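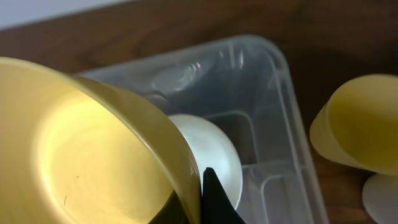
July 2024. Today was the day for the playroom shelf, which I have been putting off since before school let out. I started at the bottom and worked up, and I made three piles on the rug: keep, give away, and look at again later. The third pile was the biggest by lunch. The small loose things are the real trouble, so I began with those. The white ball went in the clear bin and the yellow cup stayed out for the moment. The cup has a short scratch on the inside and a few dark specks, and I stood at the sink with a sponge thinking about whether it was worth keeping. It is a good size for scooping. I kept it.

The clear bins are the Pelleo ones I bought in October and then never set up. They have been under the stairs with the tags on. I took the tags off with dish soap and a butter knife, and the glue mostly came away, except on one where it left a gray smear that I will have to live with. I like that I can see what is inside without pulling the whole thing down. The old cardboard boxes are flat and out by the recycling now. One of them still had the Tralent label on it from the move, with our old apartment number, 2532, in black marker. I had forgotten writing that. I tore the label off and then didn't know what to do with it, so it is on the windowsill.

Wooden blocks went in the wide bin. There are 29 of them and I know the set came with more, but I looked under the couch and behind the radiator and found only a puzzle piece and a pen cap. The puzzle piece goes to the farm puzzle, I think. I put it in an envelope on the top shelf with the other stray pieces. The play food got its own bin. The dress-up clothes I washed on cold and hung over the banister, and they were still damp at supper.

Gave away: the plastic garage, the xylophone with the missing bar, two stuffed rabbits, a stack of board books with chewed corners. I held one of the board books back and then put it in the bag, then took it out again. It is on my nightstand. The bag is in the trunk of the car. Angelovski takes toys at the side door until four, and I missed it today, so I will go tomorrow after the dentist. I need to remember to call first about the garage, because last time they would not take anything large.

The shelf itself is the Osberg one, and it leans. I had blamed the floor. When it was empty I could see that one of the back screws had worked out most of the way, so I tightened it and the lean is less. I put a folded piece of cardboard under the left front foot and it is less again. It wants a bracket to the wall. I wrote that on the list, under lightbulbs and the hose washer.

Lunch was toast and the rest of the bean salad. It got hot upstairs after that and I slowed down a lot. I lay on the rug with the fan going and sorted crayons, which is a job I could have skipped. I threw out the ones under an inch. The markers I tested on the back of the water bill, and most were dry.

By supper the rug was clear except for the third pile, and I moved that into a laundry basket and put it in the closet. I vacuumed. There was sand in the corner by the window, from where I don't know. The kids came in and had the blocks out again in a few minutes. The yellow cup has already gone out to the tub.

Tomorrow: dentist, toy bag, bracket, stamps.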